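Novham Shared Table, White, Curved Back Edge

Home / Furniture / Tables / Shared and break room tables

Width: 175 cm
Color: White top, black grommets
Cable openings: Two, 60 mm
Load limit: 300 lb, evenly spread
Assembly: Required, two people
Dispatch: 14 working days

The Novham is a plain white table for rooms that get used for more than one thing. Most of ours go into offices and schools, where the same table is a desk in the morning and a lunch table at noon. Some go into homes, usually as a craft table or a second place to eat.

The top is smooth and has no pattern or grain, so it wipes down in one pass and small things are easy to find on it. The front edge is straight. The back edge has a gentle curve.

What the curve is for

A straight table pushed against a wall leaves no room for plugs, and one pulled away from the wall lets pens roll off the back. The curve on the Novham is a compromise. It leaves a gap behind the table for cords to drop down, and you can still slide a hand in to pull a plug. If you want the back completely closed off, buy the Grakeck rectangular table instead. It uses the same legs and costs the same.

The curve is part of the top and can't be ordered the other way around. If you plan to put two Novhams back to back, there will be an opening between them where the curves meet. Some people like this for a floor power box. Others find that paper falls through it.

Cable openings

Two round grommets are set into the top, one toward the left edge and one near the right rear. They are black and sit close to flush with the surface. Each is 60 mm across, wide enough for a standard three-prong plug. The inner rings lift out for cleaning. Crumbs do collect in them, so if the table is used for food we suggest lifting the rings once a week.

The grommets are at different distances from the side edges. This is deliberate. The left one is meant for a lamp or a charger kept at the end of the table, and the right one for a monitor or a kettle toward the back. We can't move them to order. We can supply the top with no openings at all, in white only, for the same price.

Using it for meals and activities

Annick Vidal runs an after-school club with four of these tables in one room. She sets each place with a plate and a mug and puts something seasonal on either side, and the children sort, paint or pass things around from there. In October it was pumpkins. She asked us to mention that the white top makes colored dishes easy to see, and that this matters to her more than how the table looks. Pale dishes are harder to pick out, and she stopped using her white bowls on it.

We set the table the same way in our own room: round plate in the middle, mug toward the back left with the handle to the left, and a striped pumpkin on each side.
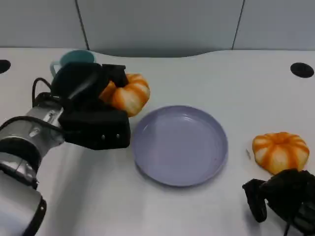
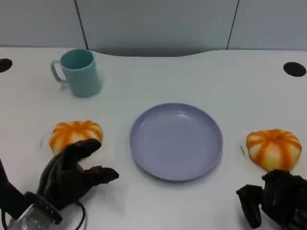
Novham table in white, set with a lavender plate, a teal mug and orange-striped pumpkins. Gray wall panels behind. Tableware and pumpkins not included.

Wall panels

The Novham works with any wall, but many customers pair it with the Yoshida wall panel in pale gray. The panels stand side by side with a thin dark seam between them. They are sold singly and need no drilling. Against a pale gray background the white top reads as a separate surface, which some customers with white walls have told us they wanted.

If you are ordering both, put the panels up first. Moving the table afterward is easier than working over it.

Legs and frame

The legs are steel, painted white, and bolt to a frame under the top. Each foot has a threaded leveler that you turn by hand. The frame is set back from the front edge so that knees clear it. A standard office chair with arms goes under the front, provided the arms are set at their lower position.

There is no crossbar at floor level. A wheelchair can be brought in from the front. From the sides it depends on the chair, so please call and give us the measurements before ordering.

Casters are available as an extra. Two of the four lock. We don't recommend them on the Novham if anything heavy will stand at the back edge, as the table is easier to push out of line than people expect.

Cleaning and care

Wipe with a damp cloth and dish soap, then dry.
Coffee, tea and most paint come off if wiped the same day.
Permanent marker needs rubbing alcohol on a soft cloth. Test under the edge first.
Do not use scouring powder or the green side of a sponge. It dulls the finish and the dull spot will show.
Use a trivet under hot pans. A mug is fine without a coaster.
Put a felt pad under anything with an unglazed base. Rough clay will leave gray marks – these usually come off with soap, but not always.

White shows everything. If you want a table that can go a few days without wiping, look at the same model in gray.

Assembly

The table comes in two cartons. One holds the top and the other holds the legs, the frame and a bag of bolts with a hex key. Lay the top face down on a blanket or on the flattened carton, fit the frame, then the legs. Leave all the bolts slightly loose until the last one is in. Turning the table over takes two people, one at each end. Don't drag it onto its feet from one side, since that puts the whole weight on two legs and can bend a leveler.

Press the grommets in last. If one feels tight, turn it as you push. They are not glued.

Delivery and returns

Tables are dispatched within 14 working days. The carrier brings both cartons to the first dry area inside the door. Stairs are extra and have to be booked when you order. Please check the corners of the top before signing. Corner damage is the most common problem we see, and a note on the delivery slip makes the replacement quicker.

Unassembled tables can be returned within 60 days. We can't take back a table that has been bolted together unless there is a fault. Replacement grommets, levelers and bolts are kept in stock and sent by regular mail.

Questions from customers

Can I clamp something to the table?
Yes, to the front and side edges. Use a pad between the clamp and the top. We don't advise clamping to the curved edge, because a flat clamp jaw only touches it at one or two points.

Does the surface reflect light?
A little. Under ceiling lights you will see soft shadows and some shine, but not a clear reflection. Tomomi Tanabe in our showroom can send a sample square if the lighting in your room is strong.

Will the height match my other tables?
It matches the Grakeck and the older Novham straight table. It does not match anything from the folding range, which is lower.

Can I get a half-width version?
No. We have been asked for one, but the grommets and the curve don't fit well on a shorter top.

Customer comments

"We have three in the staff kitchen. They wobbled until we set the levelers properly, and they have been fine since. The gap at the back is useful. I would order the version with no holes next time, as we only use one of them." – Savvas Michailidis

"Bought for my sewing machine. The cord goes down the right opening and the foot pedal reaches with no extension. The top carton was heavy and I had to ask a neighbor for help." – Si-eun Seo

"Good plain table. The instructions show the bolts at actual size, and that saved me some guessing. One grommet arrived cracked and a new one came in the mail the next week." – Kiyoshi Nakajima

Goes with

Yoshida wall panel, pale gray
Flesenetti under-table cable tray
Flesenetti stacking stool
Casters, set of four
Spare grommets, black, pack of two

Page updated 8 February 2024. Colors may look different on your screen. Samples are free on request.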